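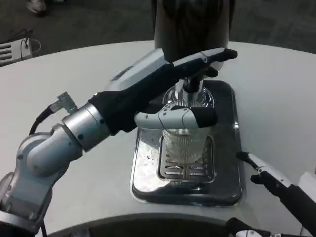 Keeping the Demo Alive: What We Learned From Leaving Vundirik's First Chapter Up for Free
Speaker notes, Adeel Ghauri, Mirker
Ratlow Game Makers Meetup, December 2021

Opening

Say hello, thank the folks at the door, and check that the people in the back can hear me. Last time they couldn't, and they were too polite to say so until the break.

I'm Adeel, I do design and most of the writing at Mirker, and for those who haven't played it, Vundirik is a side-scrolling adventure about a bell maker's apprentice named Jin who goes down into a flooded town to get her teacher's tools back. It's slow, it's a bit gloomy, there's a lot of climbing, and we love it very much. The full game is still on the way. What I'm here to talk about is the demo, which we put up in May for what was supposed to be a single festival and then never took down.

(Slide: title screen. Let the music play for a few seconds. Radymyr wrote it and he's in the room, so wave at him.)

Why we left it up

The plan was the usual one. Put the demo out, collect wishlists, pull it when the festival ends, go back into our hole and finish the game. We had the button ready to press and everything. Then on the last evening a player wrote to say she was on the third try at the Cistern boss and could we please wait until the weekend, and Radymyr Hladun, who programs the game as well as scoring it, said well, what does it cost us to wait? Nothing, as far as we could tell. So we waited, and then there was another message like it, and by then we had fixed a couple of bugs and it felt silly to take down a version that was better than the one we'd launched.

I want to be careful here and say this isn't advice for every game. If your game is mostly its story, a demo that sits out there for months may well spoil it for you. Ours leans on movement, and movement is the sort of thing people are happy to do over and over.

The first patch

(Slide: the ladder clip. Warn people it loops.)

So let me tell you about the ladder. There's a ladder right after the chapel, and if you jumped at it while holding down, Jin would grab the rung, let go, and grab it again, forever, making this little "hup" noise each time. We had all played that room more times than I'd like to admit and none of us ever held down there. Why would you? You're going up! But players hold down all the time, because the room before it teaches them to drop through platforms, and we were the ones who built the room before it.

The fix was a short one. Radymyr added a small delay before she can grab the same ladder again. What took longer was going through every other room and asking what the previous room had just taught your hands to do. I'd recommend that exercise to anybody. You don't need any tools, just a notebook and a lot of tea, and you write down what the player was doing most on the way out of a door and then look at what that same habit does on the other side of it.

(If there's a level designer in the front row, ask them for their own version of this. Somebody always has one. Don't let it run too long, and that includes me.)

Saving

This is the part I'd like people to take home if they only take home one thing.

In the first build you saved by ringing a bell. It fit the theme, it sounded lovely, and we put 3 of them in the chapter. People who liked the game liked the bells. People who stopped playing, when they were kind enough to write to us, nearly always mentioned the walk back. It wasn't a hard walk. It was just a walk, past the same eels, with the same jump over the same broken stairs.

We argued about it a good deal. I was on the side of leaving it alone, and I'll own up to that, because I had written a whole bit of lore about the bells and I thought the distance made them feel precious. Radymyr was on the side of saving at every door and keeping the bells for healing. We tried his way for a week, and I kept waiting for the chapter to feel weightless, and it didn't. The bells got more use, if anything, now that people were going to them because they wanted to.

We ended up with 10 doors that save quietly, a tiny icon in the corner, and the bells right where they were. The lore is still in there too. I moved it to a book.

Reading the feedback

(Slide: the spreadsheet, blurred. Joke about the colors.)

We put a form at the end of the demo with 5 questions on it. Please keep yours short. Our first draft went on for pages and I wouldn't have filled it in myself. The one that gave us the most was "Where did you stop, and what were you trying to do?" It gets people telling you a story, and inside the story you find out what they thought the game wanted from them. The least useful one was the score out of 100. We got a lot of numbers and I couldn't tell you what a single one of them meant. An 82 from somebody who quit at the first door, a 60 from somebody who had drawn us a map.

Do answer people, if you can manage it. A line or two is plenty. We set aside the hour after lunch, and some days that hour was the nicest part of the work, and on other days it was a long hour about controller support.

What it did cost

I said it cost nothing to wait, and I should correct that. Every patch to the demo was a patch we had to carry over into the main game, and in the summer the two had drifted far enough apart that the eels in one were swimming at a different speed from the eels in the other. We lost the better part of a month putting them back together. If I were starting over I'd build the demo out of the main project from the first day, with a switch to lock the rest, and never let it become its own separate thing. Radymyr would like it noted that he suggested this at the time.

(Pause so he can take his bow.)

There's also the matter of players getting attached. We moved a lamp in the market room and heard about it for days. When something changes now, we put it in the patch notes in plain words, even the small stuff, and say why. People are generous when they know what you were going for.

Wrapping up

Show the last clip, the new Cistern boss, and mention it isn't final and the water is a placeholder. The demo is still up and the form still goes straight to us.

Questions. Repeat each one into the mic before answering it. If someone asks for a release date, say we don't have one yet and hand it to Radymyr if they ask again. Leave time to pack up the laptop and the adapter, the adapter belongs to the venue.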